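Ticket 1445: Listing feed dropping sold properties back to "active"
Status: Resolved
Opened by: Nerys Ellis, Clilholm Realty
Product: Gromari listing sync

First note, 8:40 in the morning

Hi team! I look after listings for our office and I've got a weird one. Since the Gromari update in April, some of our sold homes keep popping back up as active on the public site. I noticed when a buyer phoned, all excited, about a semi on Vanhove Crescent that closed ages ago (awkward chat, that one). I've marked it sold again and it stuck for maybe an hour before flipping back.

So far I've cleared my browser cache, logged out and in, and had Renato Talavera try it from his desk. Same result for him. We have 312 listings in the account and I can see 5 doing it.
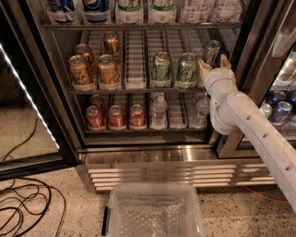 Second note, just after lunch

Myfanwy Humphreys from support rang me back, thanks for that! She asked me to check the status history on each one. All of them show "changed by: feed" right after my own edit, so something is overwriting me. She also wanted to know whether we'd changed brokerage details lately. We have! We moved over from the Lolley office code when the two branches merged, and I'd completely forgotten to mention it.

I turned the nightly import off, set the Vanhove one to sold and left it alone while I did some paperwork. It's still sold as I type this, so I'm leaving the import off for now.

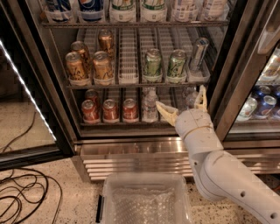
The catch is that new listings aren't coming through either, and Azadeh Asadi has a condo she needs live before her open house. I keyed hers in by hand, photos and all, which took forever because the floor plan kept uploading sideways. Is there a way to run the import for one listing only? I couldn't find a button for it.

Third note, next morning

Prys Rees took over the ticket and found it pretty quickly. The old Lolley code was still attached to a second feed, and that feed had stopped getting status changes after the merge. Anything carrying both codes got its old status pushed back over the top of mine.
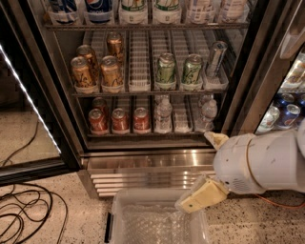 He removed the second feed, I turned the import back on, and we ran it manually while he was on the line. It processed 470 records (that includes the archived ones) with no errors, and all the sold homes stayed sold. Azadeh's condo now shows up twice, so I've deleted my hand-keyed copy and kept the feed one.

One small favour: could the feed name be shown in the status history? Just "feed" had me going in circles. Happy for you to close this, and thanks again everybody!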